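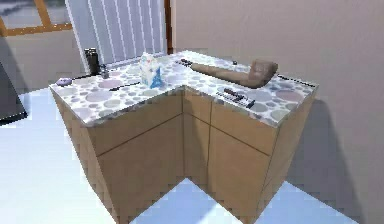

Subject: Re: Counter episodes, what to keep
Date: 10 January 2018
List: Flivix users

> We have 607 demos out of Flarkik and plan to bin
> any view that doesn't show an object we'd
> grasp. Has anyone on the list regretted doing that?

Yes, us, at Edadcombe, last March. We threw out 136 views for being dull and ended up with a learner that had only ever met a well-kept counter with a pipe, a remote and a tissue box on it. Point it at a bit of wall and it went hunting for the pipe.

So keep the dull ones. My favourite of the current batch is mostly post:
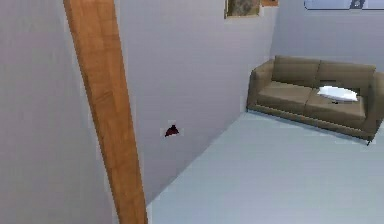

Wooden post, sofa behind, dark red scrap unexplained.

I labelled that one "no target", then spent longer than I'll admit wondering whether the red thing deserved a label of its own. It went in as "other". The Sampaio label set has 12 classes and "other" is doing most of the labour.

The close-up views are harder. If all you have is big flat planes of colour, don't let your labellers guess which piece of furniture they're looking at – they will, with great confidence, and no two will agree.
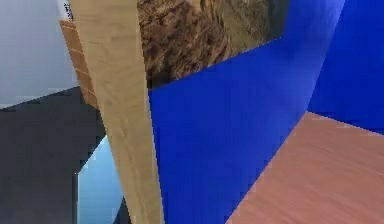
Flivix-users Digest, Vol 12, Issue 4

I'd mark those "surface only" and leave them in training at a low weight. We're up to 385 kept that way and the arm has stopped lunging at the walls, mostly.

Whatever you do, don't delete the originals. Ask me how I know.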